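Acta de la reunión del equipo de campañas de la agencia Makier

Sala grande de la segunda planta. Se empieza a las 10:15, un poco más tarde de lo previsto, porque la reunión anterior se había alargado y había que esperar a que terminaran de recoger. Asisten las áreas de creatividad, cuentas, medios y producción. Se da una bienvenida muy cariñosa a las compañeras de medios que se han incorporado este mes y que todavía están aprendiendo dónde se guarda cada cosa.

1. Aprobación del acta anterior
Se aprueba con una sola corrección: donde decía que el cliente Greltine había rechazado la segunda versión del jingle, debe decir que pidió oírla otra vez con la voz más baja. Producción agradece la aclaración, que le había dado algún que otro disgusto.

2. Campaña de galletas Tundale
Creatividad presenta el guion del anuncio de primavera, en el que el erizo de Tundale se jubila y le deja la panadería a su sobrina. La lectura en voz alta gustó mucho y hubo risas en la parte de la mudanza. Cuentas recuerda, con todo el afecto del mundo, que al cliente le preocupa que el público entienda que el erizo desaparece para siempre, y pide que en el último plano se le vea todavía de lejos, con su gorra, saludando desde el tren. Se debate un buen rato si el saludo resta fuerza a la despedida. Al final se acuerda rodar los dos finales y enseñárselos al cliente en el mismo montaje, para que decida con calma.

Medios informa de que la encuesta previa recogió 679 respuestas y que casi 4 de cada 10 personas recordaban el nombre del erizo sin ayuda, dato que se recibió con alegría. Se pide que el informe completo se cuelgue en la carpeta compartida y que no circule todavía fuera de la casa.

3. Propuesta para Pelkonen
La marca de infusiones Pelkonen quiere salir en televisión por primera vez y nos pide una idea sencilla, de noche y en voz baja. Hay dos líneas sobre la mesa: una con una familia que se reparte las tazas después de cenar y otra sin personajes, solo con los sonidos de la cocina. Cuentas se inclina por la primera y creatividad defiende la segunda con mucho entusiasmo (y con una demostración de cucharillas que se celebró bastante). Se acuerda presentar las dos en febrero, con un presupuesto separado para cada una, y pedir al estudio de sonido una prueba corta antes de esa fecha.

4. Derechos de la música de Greltine
Sigue pendiente la firma de la cesión. El jingle está grabado y mezclado, pero no puede emitirse hasta que llegue el contrato. Cuentas llamará de nuevo a la editorial y dejará constancia por escrito de la conversación.
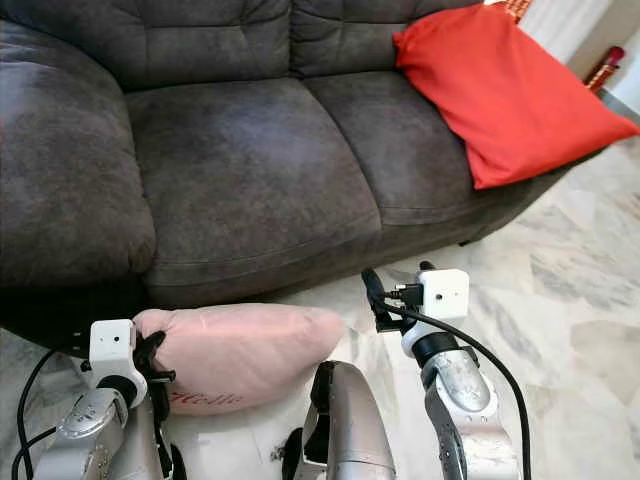 ¿Quién aprueba el final definitivo del anuncio de Tundale?
El cliente, por escrito, una vez vistos los dos montajes; la agencia le enviará su recomendación junto con el material.

5. Ruegos y preguntas
Producción ruega que los cambios de guion se manden siempre en un solo documento, con la versión en el título, ya que con el último anuncio se llegó a ensayar un texto antiguo. Medios pregunta si se mantendrá la versión corta para redes y se responde que sí, con el mismo rodaje y otro montaje.

Creatividad da las gracias a todas las áreas por la paciencia de estas semanas. La próxima reunión se convocará por correo en cuanto haya respuesta de Pelkonen.

Se levanta la sesión a las 12:05.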